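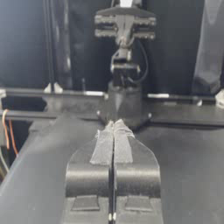
Dedstead writes bench rules for people who work with robot arms. We have been doing it for long enough to distrust most of what gets called good practice in this trade, a good deal of our own early work included. Take the tape on the fingertips. Plenty of grippers carry a strip or two of grey adhesive tape near the tips, and hardly any paperwork mentions it. Tape changes how a finger grips. It wears, it wrinkles and it gets replaced by whoever is nearest the roll. If it is on the finger, our view is that it belongs in the setup record, with the name of the person who put it there.

That is more or less how the firm started. Annunziata Gatti had spent years reading safety files that were beautifully bound and no use to anyone standing at a table. She began keeping her own notes on what people did between runs, and those notes became the Plullard sheet, which most of our clients meet first. It fits on 2 sides of paper. We have been asked many times to make it longer and have so far refused.

What the sheet asks for is dull. Write down what is on the table before the arms are powered. Write down which cables can reach the work area. Agree who may stop a run (anybody in the room, in our opinion) and who may start it again (one person, named on the sheet). Keep hands out until the arms are stopped, even when the object has only slipped a little and it would take a second to nudge it back. That second is where we find most of the bad habits.

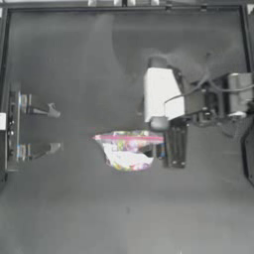 We are also wary of the word "compliant". A bench can meet every line of a standard on the morning of the audit and be run quite differently by four in the afternoon. So our visits are not arranged around a tidy-up. We sit in on ordinary work for as long as it takes to see a shift change, and we read the log afterwards to see whether it matches. Often it doesn't. The usual gap is in the failures: a missed grasp is written up as a restart, or not written up at all.

Soft packaging shows this up better than anything. Rigid blocks flatter a gripper. A crumpled clear zip-top bag with odds and ends inside never lies the same way twice, and a success rate quoted for one means very little unless somebody has written down how it was placed. Our Holmgren notes deal with this, and the page below is the one we get the most letters about. 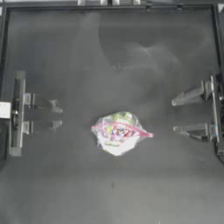
Holmgren Notes, Issue 8, page 30

Start position is part of the result. Record which way the bag is turned, which pair of fingers it lies nearer to, and any marks on the surface that were there before the run. Do not straighten the bag unless the method says so. If it was straightened, say so in the log.

The current set of notes runs to 587 entries, and we would like it to be shorter. Entries are struck out when a bench shows us they make no difference, and the struck ones stay in print so that readers can argue with them.

We don't sell arms, grippers or software, and we don't give out badges. Firms that want a logo for the door have other places to go. Our office and test room are at Mokstead, and visits are by arrangement. New clients should bring their last month of logs as they stand, including the pages they would sooner leave behind.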